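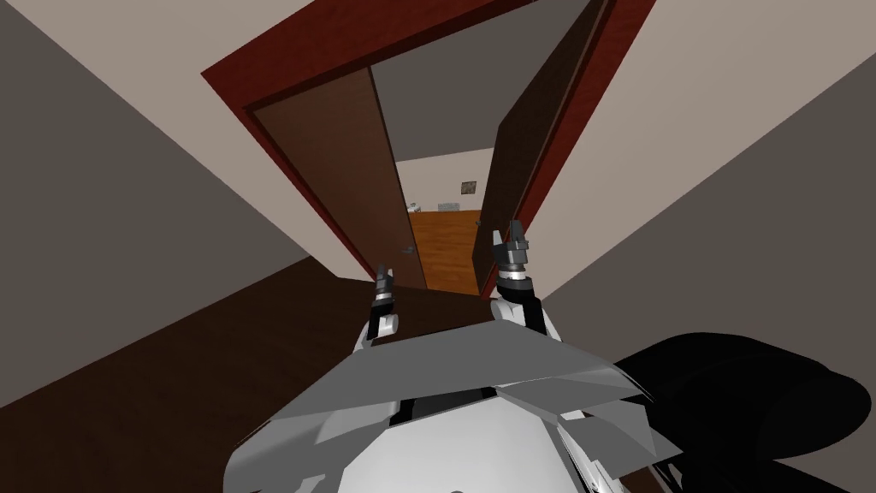 Attachment 1: doorway with both doors open

Vorby Help Desk
Subject: Chapter 17 missing from contents page after export
Opened by: Stela Neagu
Handled by: Cosmin Anghel
Status: Closed

Stela Neagu wrote:
I am getting my second novel, Porkach, ready for the Fahy shop. The book has 26 chapters and they all show in the Vorby editor. When I export the e-book, the contents page goes straight from chapter 16 to chapter 18. The text of 17 is still in the book if you page through, but it runs on from the end of 16 without a break. It is a long chapter, 4000 words, so readers will notice.

I have exported it 5 times, deleted the old file each time, and restarted the laptop. The first book, Jurkine, went through in April with no trouble and I used the same template.

Cosmin Anghel replied:
Thanks, Stela. Please click once on the title of chapter 17 and look at the style box in the top left of the editor. What does it say? Also, did you write that chapter in Vorby or paste it in from somewhere else?

Stela Neagu wrote:
It says "Body, large". The others say "Chapter title". They look the same on screen, same size and centred. I did paste 17 in. My editor sent it back as a separate document after we changed the ending.

Cosmin Anghel replied:
The contents page is built only from lines in the "Chapter title" style. The pasted heading kept its look but lost the style, and the page break went with it. To put it right:

Click on the chapter 17 title.
Choose "Chapter title" in the style box.
Open Book, then Contents, and press Rebuild.
Export again under a new file name.

The new name matters if you preview on a tablet, as some reading apps go on showing the old copy.

Stela Neagu wrote:
Done. Chapter 17 is on the contents page now and starts on its own page. The link goes to the right place on my tablet too. One new thing: there is a blank page between 16 and 17.

Cosmin Anghel replied:
There is probably an empty line left above the title, from when you pasted it. Turn on View, Hidden marks, and delete anything between the last line of 16 and the heading. No need to rebuild the contents after that, just export.

Stela Neagu wrote:
There were two empty lines. Blank page gone. I have sent the file to Fahy and it passed their check, so you can close this.

Closed by Cosmin Anghel, 1 May 2021. Cause: heading style lost on paste. No fault in export.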